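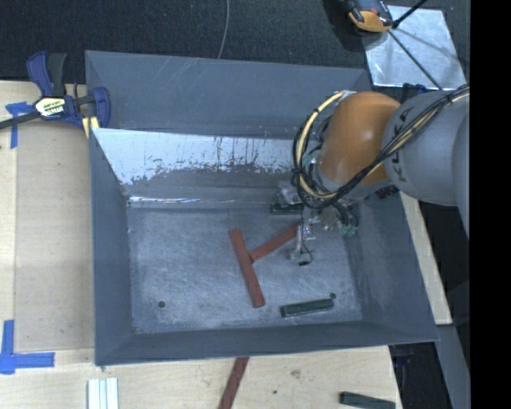
In Defense of the Sloping Wall

Most discussion of parts bins treats them as volume. A supplier quotes liters, a buyer compares liters, and the shape of the vessel is left to whoever bends the sheet. I think this is a mistake, and an expensive one over the life of a bin. The walls decide where the parts end up, and the walls should be specified first.

A vertical wall meets a flat floor at ninety degrees. Any bar that comes to rest in that corner has contact along two faces, and whatever is picking it up, hand or tool, has access to the other two at best. A sloping wall opens the angle. The bar may still lie against the foot of the wall, but there is clearance above it and to one side. The cost is floor area. A bin that narrows toward the bottom holds less than its rim suggests, and this is the usual objection.

The objection assumes that bins are filled to the rim. In the stores at Trenthorpe, where I kept the records until last December, they seldom were. We had 9 bins on the bar stock line, rated at 500 bars each, and the rating was a figure for the catalog. Past a certain depth the bars bridge, lock across each other and have to be raked out. Useful capacity was set by tangling, and the slope had very little effect on that.

The second objection is wear. Metal bins scratch, and a slanted panel takes sliding contact that a vertical one avoids. I accept the fact and reject the conclusion. Fine scratches and pale scuffing on a floor plate are a finish problem. They do not change the dimension of anything that matters. The same goes for a wall where the gray surface has given way to a strip of bare metal with a ragged lower edge. It looks neglected, and a visitor will remark on it, but the bin still holds parts in the same position it did before. I would inspect the seam at the foot of the wall first. A gap there will catch the end of a thin part, and scratches will not.

Seema Pal, who bought for us and later for Pammont, argued for plastic liners. Her case was that a liner is replaced in minutes and a steel panel is not. She was right about the minutes. In our trial the liners lifted at the corners after 3 weeks, and parts slid underneath. The Flareck liner was stiffer and held longer – it also cost more than the repainting it was meant to prevent. We went back to bare floors.

On color I have a weaker opinion. Reddish-brown and dark green bars are easy to separate by eye on a gray floor in good light. In poor light the dark green goes first, especially against the shaded foot of a wall. If there is a choice of floor finish, it should be matte and lighter than the darkest part. Glossy floors throw highlights that read as edges.

The last few parts are the real test of a bin. With 6 bars left there is no pile to pick from, and each one lies wherever it happened to stop, crossed over another or tucked along the back. A full bin flatters every design. Chauhan's acceptance sheet, revised 26th September, still asks only for a fill test. I would add a second line: record the time taken to clear the floor, by the normal method, with no tilting of the bin.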